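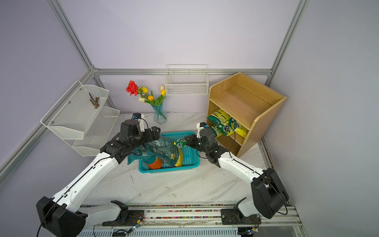
Right, I have been promising a thread on tin whiskers for months and I've finally got a quiet afternoon and a full pot of tea. This is my favourite thing in all of materials science and I will be going on a bit!

Very short version: plate a bit of copper or brass with nice shiny tin, leave it on a shelf, and after a while it may start to grow hair. Metal hair. Single crystals of tin, much finer than the hair on your head, sticking straight out of the surface.

Nothing has to be switched on for it to happen. You don't need a voltage, or damp, or any great heat. It goes on in a drawer at room temperature, which is what got me hooked in the first place.

They grow from the bottom, too. People expect the tip to get longer, like an icicle, but new tin is pushed in at the root and the whole whisker is shoved outwards. You can tell because the shape of the tip stays the same while the whisker gets longer.

So what's doing the pushing? The best accepted answer is squeeze. The tin layer is under compression, tin atoms wander along the boundaries between grains, and here and there a grain gives way and lets the material out. A toothpaste tube with a pinhole in it, more or less.

Where the squeeze comes from is the bit people still argue over, and I love reading the arguments. One source that everybody agrees on is the copper underneath. Copper creeps up into the tin and makes a compound (Cu6Sn5 if you like formulas) that takes up more room than the layer can spare.

Other sources: the plating bath itself, which can leave stress locked in from day one. Bending a part after plating. A screw head pressing on it. A scratch. Repeated warming and cooling, when the tin and whatever's under it expand by different amounts.

Why should anyone who isn't me care? Because tin conducts, and the pins on a modern connector sit very close together. One whisker across a gap and you've got a short circuit.

Sometimes it's a tiny short, the whisker melts like a fuse, and all you ever see is a glitch that can't be repeated. Sometimes, if there's enough voltage and current behind it, the metal vapour turns into an arc, and then you certainly know about it.

The glitch sort is worse in a way. You open the box, you move things, the whisker breaks off, everything tests fine, you close the box. I know someone who sent the same power supply back twice with "no fault found" on the label.
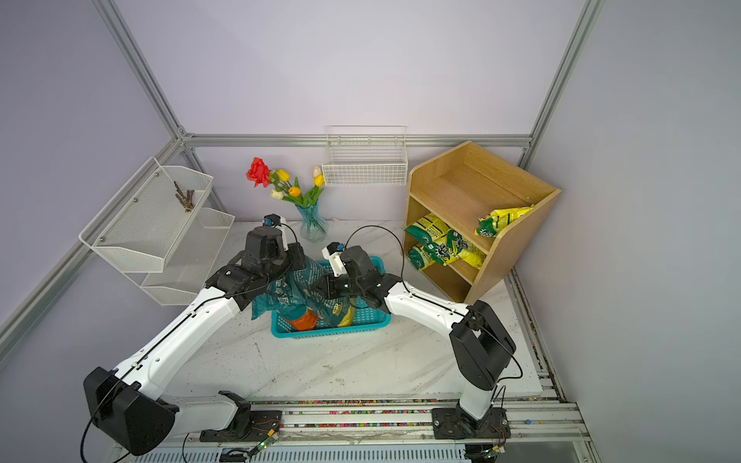
Broken whiskers deserve a post of their own. A whisker that has snapped off is now a very light bit of wire that can travel on a draught and land on some other board entirely. And loose bits love a groove. Any slot at the bottom of things fills up with them, and you can see it in the long metal track along the front here, with its channels dotted with little coloured beads and dark specks. A bead won't short anything out, but a conducting sliver goes wherever the beads go, and it's far too thin to spot among them.

Practical point from that: if you're cleaning out equipment you think has whiskers, don't use an air duster! You'll be spreading them over everything you own. Vacuum gently with a proper fine filter, and wear a decent mask while you do it.

Zinc does it as well, by the way. There are well-known cases of zinc-plated floor panels in computer rooms growing whiskers on the underside, quite happily, for years, until the tiles got lifted for some cabling work. Cadmium does it too. Cadmium was what got people looking in the 1940s.

For tin, the old cure was lead. Mix a few per cent of lead into the plating and the problem very nearly goes away. It isn't fully settled why, though one good idea is that lead changes the shape of the grains, so there's more than one direction for the stress to relax in.

Then lead came out of most consumer electronics in the 2000s, for very sensible reasons to do with poisoning people, and a lot of engineers who had never had to think about whiskers suddenly had to. I'm glad the lead has gone. I'm also glad it gave this field such a kick.

Now for the thing that set me off on this thread. Craig Skinner was clearing out his late uncle's workshop and gave me a box of old Badix relays, unused, still in their waxed paper. I counted 63. I have never been so pleased with a box of anything.

I've been through the lot under a stereo microscope with a lamp held low from one side. (The lamp is the trick. Straight-down light and you'll miss nearly all of them. Tilt it slowly and the whiskers flash at you one by one, like spider silk on a hedge.)

41 of them had whiskers somewhere on the can or the terminals. Forty-one! The longest I measured was 3 mm, growing from a terminal edge, with a neat kink a little way up where it must have changed its mind.

I showed my photos to Sheyla Cáceres, who taught me how to do metal sections when I was a student and still puts up with my emails. She pointed at once to where they were growing: crowded round the crimped edge, hardly any on the flat faces. Bent metal, in other words. I'd been staring at them for a week and hadn't clocked it.

She also told me off (kindly) for calling everything a whisker. Short stubby lumps are hillocks or nodules. They come from the same sort of stress relief but they don't reach across a gap. If I go back and take those out my total will drop a bit, and I'll post the new one when I've done it.

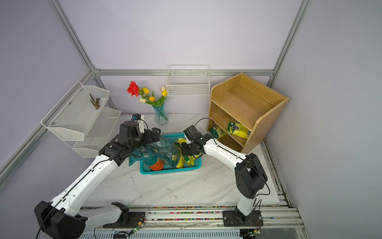 Somebody asked me last time whether movement makes whiskers worse, and it's a good question with two halves. Steady pressure on a tinned contact certainly can, and the flat flexible cables with tin-plated contacts are notorious for it, right where the spring presses down. Vibration is a different matter and mostly decides where the broken ones end up. So have a think about how a lead hangs on anything that moves. Take the black cable looping off the gripper and over the right-hand arm: slack like that lets the arm travel without dragging on the cable, and if you pull it tight instead, every bit of that tug ends up at a plug. I'd much sooner see a loop.

What can you do about whiskers if you can't use lead? Quite a lot, as it happens, and none of it perfect. Put nickel between the copper and the tin, so the copper can't get up there so easily. Bake the part soon after plating. Choose matt tin over bright tin, which tends to carry more stress from the bath.

Or coat the whole board. This is the one I find most fun, because the coating doesn't really stop the whisker growing. It gets underneath and lifts the coating like a tent pole! With a thick enough coating it can't break through, or if it does, it buckles when it tries to poke back in on the other side.

Dayana Marulanda has been running a lovely little comparison on exactly this. Brass strips, bright tin, half of them bare and half under a coating sold as Drakon. She checks them by eye and microscope and keeps a sketchbook of every single site, with actual pencil drawings, and they're gorgeous.

She's got to 600 hours in a warm cupboard so far. Bare strips: plenty of growth. Coated strips: tents, no breakthroughs yet. It's far too early to say anything grand and she'd be cross with me if I did, but tents!

Kilian Reisinger replied to one of my earlier posts to say that his old Hestisov radio had gone dead, and could it be this? It could be! Some old germanium transistors came in tinned metal cans, and whiskers on the inside of the can can reach the works. I'd look at dull things like capacitors and the battery contacts first though, Kilian.

If you want to look for your own, start with old relays, tuning capacitors, connector shells, and the metal screening cans in radios from before I was born. You need low power, a dark room and a movable light. A cheap microscope at around 20 quid will show you the long ones.

Don't blow on them. Don't touch them. I know you want to. I wanted to, and I lost a beauty.

Oh, and the relays that were clean are just as interesting to me. Same box, same paper, same drawer for all those years, not one whisker. Different plating batch? A trace of lead in the bath? I'd dearly love to get a couple of them analysed.

Oldřich Hudec has offered me a go on his electron microscope in March, so there will be proper pictures of the kinked one, and with luck we'll be able to see the fine grooves running down its side. They look like something squeezed from a piping bag.

Posted all in one go, 24/12/2018, with a mince pie in the other hand, so please forgive typos. Questions very welcome, especially from anyone who has found whiskers in something odd. Photos even more so!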